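Print this page | E-mail this story

Form 3766

The residence office in Jirnow opened at eight and issued numbers until nine. Sumeya Gebreyes held number 250. Her brother Fuad held the folder.

The folder contained the application, two photographs, the lease, a certified translation of the marriage record, and the receipt for the fee. The fee had been 1565 at the time of filing in February. It had since been raised to 2316, and the notice on the door did not say which amount applied to cases already open.

"The date of filing controls," Fuad said.

"Does it say that?"

"Section four. It used to say that."

At window three the clerk wore a badge that read K. Yilma. He removed the staple from the application, sorted the pages by size, and stapled them again in the other corner.

"Your husband is Cristian Valderrama," he said. "Resident in Stallo."

"Yes."

"The translation gives Valderama. One r."

Sumeya looked at the page. The original was correct. The translator, a man named Gilbert, had dropped the letter in the second line and kept it in the sixth. 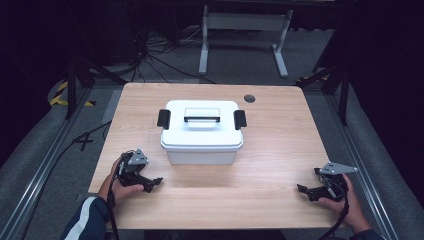 "A name that differs within one document is treated as two names," Kidus Yilma said. "I can accept the file as incomplete. You then have thirty days. Or I can return it, and you keep the filing date only if you come back before noon."

"It is ten-forty," Fuad said.

"Ten-forty-two."

Killian Gilbert worked on the second floor of a building on Demissie Street, above a key cutter. He read the line, compared it with the original, and typed the page over without comment. He stamped it, signed across the stamp, and entered the correction in his register. He charged for the stamp.

They were back at window three at eleven-fifty. Yilma read both names aloud, then wrote the case number on a card and passed it under the glass. The fee was not mentioned. Fuad opened his mouth and Sumeya stepped on his foot.

On the bus she called Stallo. Cristian asked how long it would take.

"The card doesn't say," she said. "It says to keep the card."

Print this page | E-mail this story

More short fiction
The Gilis Crossing
Two Copies, Both Signed
Window Seat to Stallo
A Change of Address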